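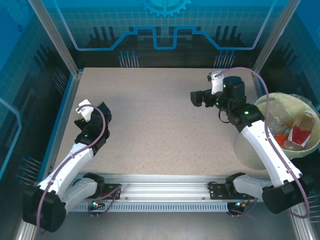

PHETSRI, February – Indside, the operator of the travel portal Kekeck, opens this month the booking of seats in shared minibuses between Phetsri and the Lingate railway station. Until now the passengers could see on Kekeck only the timetables of the minibuses, and the seat had to be asked for by telephone or directly from the driver. From now on it is possible to choose the departure, reserve the seat and pay for it in one place, from a computer or from a phone.

The line to Lingate is the most searched connection on the portal. It is used by people who work on the other side of the river, by students who go home for the weekend, and by travelers who must catch the early long-distance train. Many of them have written to us with the same question: how can I be sure that there will be a place for me? In the morning hours the minibus often leaves the first stop already full, and those who wait further on the road see it pass by. The next one comes in 40 minutes, and the train is then gone.

With the new service each seat is sold one time only and for the whole part of the road which the passenger has chosen. If somebody travels only from Phetsri to the halfway stop, the same seat is offered again from this stop to Lingate. The driver has the list of passengers on his own phone and sees who gets on and where. The list is refreshed until 5 minutes before the departure from the first stop. After this time it is still possible to get on without a reservation, if there is a free seat, and to pay to the driver in cash as before.

The test of the service began in autumn with one carrier and was later opened to all carriers of the line. During the test 3744 seats were reserved. The largest part of them was bought in the evening before the trip, mostly between 8 and 10 p.m. We have expected that people would book many days ahead, as they do with airplanes and trains, but for a short road it is different. For this reason the page with the departures of the next morning is now the first one which opens after 6 p.m., and the passenger does not need to enter the date.

The test has shown also some weak places. The name of a stop in the timetable was not always the name which the local people use, and a few passengers waited on the wrong side of the road. All stops on the line have now a small map and a short text which tells where to stand, for example "in front of the bakery, direction Lingate." The texts were written together with the drivers. Also the confirmation message was made shorter. It now begins with the hour of departure and the stop, and the conditions come after.
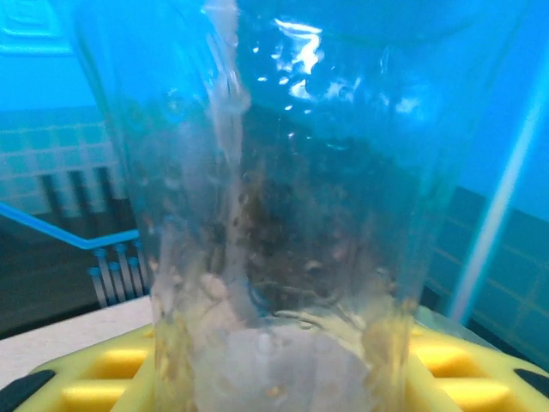

Odette Besnard
Head of Passenger Services, Indside

"When I started to work with the minibuses, I traveled the line to Lingate for two weeks, every morning, and I stood at the stops together with everybody. I had an old notebook and I wrote in it what people were asking the driver. They asked if there is a place, if he stops at the hospital, if he will wait for the late train, and if a bicycle can come along. These four questions became the base of our booking page. If you look at it, you will find the answer to each of them before you pay.

For the drivers it was a bigger change than for the passengers. Some of them have been on this road for twenty years and they know their people by face. They were afraid that a list in the phone would make trouble with those who never book anything. I understand this very well. So we have agreed that two seats in each minibus always stay outside the booking and are given at the stop, to whoever comes first. The carriers asked for this and I think it was a good wish. We will look at the number again in summer.
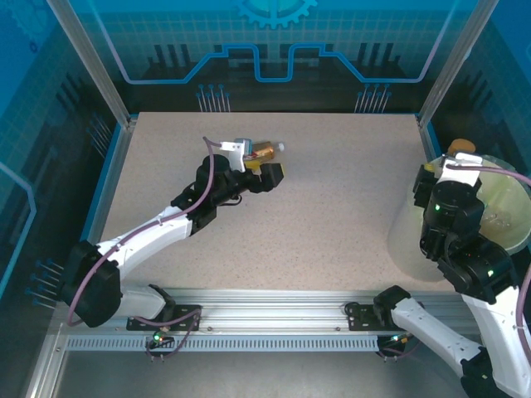 The other thing that we discussed for a long time was the late train. In the evening the last minibus from Lingate leaves at 10:50 p.m., and the train from the south is often behind its schedule. Before, the driver had to decide alone if he waits, and for how long. Now he sees how many of his reserved passengers come from this train, because we ask it at the booking, with one click. If there is at least one, he waits up to 20 minutes. The others in the minibus receive a message about it, so they can sit inside the station where it is warm. I know that not everybody will be happy to wait, but it is the last connection of the day and the taxi costs a lot of money.

I would like to ask the passengers for one thing. If you have reserved and your plan is changed, please cancel the seat. It takes a moment, and somebody who stands at the next stop will be thankful to you."

Prices and conditions

The price of the trip is the same with reservation and without it. Kekeck does not add any fee for the passenger. The carrier pays to the portal a small commission from each sold seat, and during the first three months this commission is not collected.

A reservation can be canceled free of charge until one hour before the departure, and the money comes back to the same card. Later than one hour before the departure, the passenger gets back 50 percent of the price. If the minibus does not come or is canceled by the carrier, the full price is returned without any request from the passenger. Children under six travel free of charge, but for safety reasons they need their own seat and it must be reserved. The child seat can be ordered in the same step, up to the evening before.

One bag of normal size is included. For a bicycle, a baby carriage or a wheelchair there is a separate box to mark at the booking. Not every vehicle on the line has the space for them, and the portal then shows only those departures where it is possible.

Passengers who have no card or do not wish to pay on the internet can reserve at the ticket window in the Lingate station. The window is open in the mornings until 11 a.m. The telephone line for reservations also continues to work as before.

How to book

Open the Kekeck portal and choose "Minibuses" in the upper menu. Enter the stop where you get on and the stop where you get off. Choose the departure and the number of seats, and write the telephone number to which the message will be sent. Registration is not required. Those who travel often can make an account, save their usual trip and repeat it later without filling in everything again. It is also possible to book the way back at the same time.

The portal shows the departures for the next two weeks. The timetable for public holidays is put in separately, and we advise to check it before the trip.

Next steps

In spring Indside will add a monthly pass for those who travel to work each day. The pass holder will have the same seat reserved on the same departure and will be able to give it free for the days when he or she does not travel. Carriers from other lines have already asked about the service, and the talks with them are going on. Carriers who would like to join can write to the partner department of Indside through the contact form on the portal. Old vehicles and small companies are also welcome, the only technical condition is a phone with internet for the driver.

About Indside

Indside is the operator of the Kekeck portal, which brings together timetables and tickets of local carriers in Phetsri and its neighborhood. Kekeck covers minibuses, regional buses and the river ferry.

Questions of the media are answered by Odette Besnard, Indside, Phetsri.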